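Ticket 104
Product: Plultico dish rack, large, gray
Category: Rack / fit and drainage
Status: Closed
Opened by: Ouellet Street shared kitchen
Handled by: Turville Housewares support desk

Problem as reported

Small plates lean too far back in the rack and slide down between the pegs. Dinner plates stand up fine. The rack also leaves water on the table under it. We bought it in December to replace an older wire one and it has done this from the first week. The table is wood and the finish is getting cloudy on the side where the rack sits. We have tried turning the rack end for end. No change.

First reply from support

Thanks for writing in. A few questions before we send anything out.

What is the rack sitting on? It has an open base and no drip pan of its own. The pan is sold separately and isn't in the box.

What is the diameter of the small plates?

Are the pegs all leaning the same direction? They should be. If one row leans the other way, the insert went in backward at the factory and we will replace the rack.

Customer reply, 10:40 a.m.

It sits straight on the table. We didn't know there was a pan. The small plates are the pink ones from the Justis set and they measure a little under 6 inches. The pegs all lean the same way. Dishes get sorted next to the rack before they are put up, plates on the teal tray and cups over on the black one.

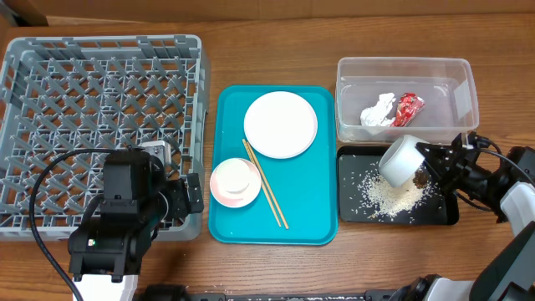

Turville desk, second reply: the slanted pegs are spaced for dinner plates. Anything under 7 inches wide will drop toward the base and lean on the row behind it. That is how this rack is made and it isn't a defect, so a replacement would do the same thing. Try these in order and tell us where you end up.

1. Empty the rack and look at the pegs from the side. If any are bent, push them back by hand. Don't heat them.

2. Put a dinner plate in every slot of one row. If they all stand, the row is good.

3. Take the dinner plates out and put the small plates in the same row, skipping a slot between each one. They will still lean, but they shouldn't touch.

4. If they slide through, move them to the row closest to the border. The raised edge gives them something to stop against.

5. Cups and small bowls go upside down on top of the pegs or flat on a towel. They don't belong in the slots.

6. For the water, put a pan or a folded towel under the whole footprint of the rack. A towel has to be changed every day or it will make the finish worse.

Customer reply, 2:15 p.m.

Went through the list.

Step 1, two pegs near a corner were bent in. Pushed them back and they stayed.

Step 2, all the dinner plates stood.

Step 3, small plates still touched at the bottom. Skipping a slot kept the rims apart but the feet slid together.

Step 4, better. Three of them stood along the border without moving, including after somebody bumped the table. The fourth had no room.

Step 5, we had been putting cups in the slots. Stopped doing that.

Step 6, used a bath towel for now. It was soaked on one side by lunch and close to dry on the other. Is the table off level or is the rack?

Turville desk, third reply

Most likely the table. Set a glass of water on the bare wood with the rack moved away and see if the water line is even with the rim all the way around. If it isn't, shim the low leg. If the table turns out level, turn the rack over on a flat floor and check for a rock. More than 3 mm at any corner and we will take it back.

For the fourth plate, lay it flat in the sorting tray on a dish cloth and dry it by hand. If you wash a lot of small plates at one time, the narrow-slot rack is a better match. We don't stock it for this size, but the shop you bought from may have it.

Customer reply, next morning

The table is off. One leg had lost its pad. Put a felt pad on it and the water line is even now. Rack does not rock on the floor.

The towel came out damp all over, no soaked side. We would like to order the pan. Please confirm it fits the large rack, the listing only says "standard."

Turville desk, fourth reply

"Standard" on that listing covers medium and large. Measure your rack at the base, outside edge to outside edge, before you order. The pan needs half an inch of clearance on each side. Allow 10 days for delivery. On the cloudy finish, let the wood dry fully with nothing on it for 2 days before you decide whether it needs work. Some of the haze may clear by then.

Customer reply

Measured, it fits. Pan ordered. Moved the rack to the counter for the time being. The haze is lighter at one end and the same at the other.

Resolution

Bent pegs straightened by customer. Table leveled. Small plates to be kept in the border row with overflow dried by hand. Drip pan ordered. No replacement issued. Listing text for the pan passed to the catalog desk with a request to name the sizes.

Reopen this ticket if the pan does not seat flat.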